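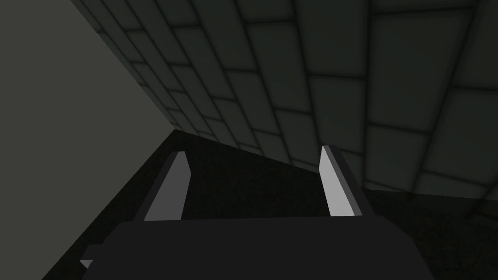 Can It Do the Floor Yet?

Every January I get the same urge, which is to clean out everything I put off since September, and every January I end up reading about robots instead. I started on January's closet (boots, a broken umbrella, three bags of other bags) and by lunchtime I was on the couch with a cup of tea and a laptop, watching a simulated machine feel its way through simulated rooms. My excuse is that it's research. If somebody is going to build a thing that does my chores, I would like to know when to expect it.

Quite a few of you wrote after my last post on this, the one about the Nendarex arm and the dish towels, and most of you wanted to know the same thing I do. Can one of these machines clean a house yet? Can it at least put away the tools? So this winter I've been following a little project called Clitus, which practices ordinary jobs in a made-up house inside a computer before anyone lets it near a real one. I like that idea very much. I wish I had been allowed to learn to drive that way, and so does my mother's mailbox.

What I hadn't thought about, until I'd watched far too much of this, is how much of a chore happens before you pick anything up. When I go to get the mop I don't consider the corner it's leaning in. I just know there's a wall, and another wall, and a floor, and my hand goes where the mop is. A machine has to work all of that out from whatever it can see past its own fingers, and sometimes what it can see is a dark corner with tile running up one side. Two gray fingers, wide open, and nothing between them. I felt for it a bit, I'll admit. I have stood in my own basement with the bulb out and my hands in just that position.

Then you get to the part with things in it, and things are where the trouble starts. My garage is the perfect test, in my opinion. There's a shovel I use for the garden and also (don't tell my husband) for the ice on the step. There are boards saved for a shelf that has been coming for 7 years. A person tidying up in there makes a hundred small decisions without stopping: this one is heavy, that one is sharp, don't step on the other one. I would hand it all over tomorrow to anything with two arms and some patience.

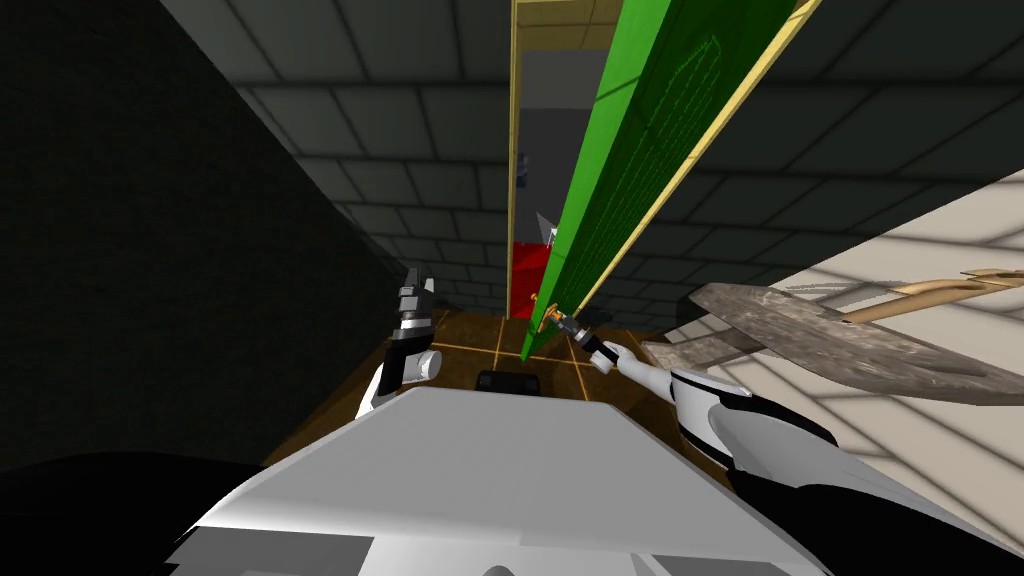
One gripper busy by the green panel, and a shovel waiting its turn on the right.

I find that one oddly cheering, because it looks so much like a Saturday. One hand has hold of a small orange and tan tool piece, low down by a long green board, and the other hand is up in the air the way mine is when I've forgotten what I came in for. There's even something red sitting low in the next room, and in my house that would be there until spring.

But look at what it's being asked to do. The piece is small and the board is long, and gripping a little thing next to a big thing without bumping the big thing is hard even for me. My neighbor's shop floor has the same problem on a larger scale. They put in a Cidham sorter last fall that is wonderful with boxes, box after box all day long, and completely at sea when somebody leaves a glove on the belt. The people there have gotten fond of it, but they've also gotten into the habit of checking for gloves.

I kept a tally on the couch, for no good reason, of how long I'd been watching, and it came to 147 minutes, most of it spent on reaching, turning and lining up. Very little of it was what I'd call housework. I don't say that to be unkind – the first time I made a bed it took me most of a morning, and the corners were a disgrace. Still, if you're hoping for a robot to take over your laundry room by summer, I'd hang on to your own two hands for a while.
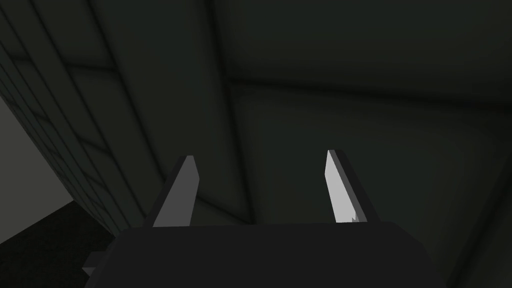 Jinfeng Qiu wrote to me after the towel post to say that I was being too gloomy, and that I was measuring the wrong thing. The chores will come one at a time, the message went, and the dull ones will come first, so I should stop waiting for a butler and start asking which single job I'd be happy to give away even if it were done slowly. Carrying things from one room to another was Jinfeng's own pick. A machine that took all night to do it would be fine, as long as it was finished by breakfast.

I've been turning that over ever since, and I think it's fair. Slow doesn't bother me at all, if I'm asleep. I'd give away the baseboards, I'd give away the recycling, and I'd give away matching socks before any of them. I'm less sure about the garage, now that I've seen what goes into holding one small piece steady. And I would want to keep the cooking, though my family might vote the other way.

Anyway, the closet is still only half done and the boots are in the hallway where I left them. I'll finish it after supper. If you have a chore you'd hand over first, leave it in the comments, and if you've tried one of the Wang floor sweepers on a shag rug please tell me how that went before I spend any money.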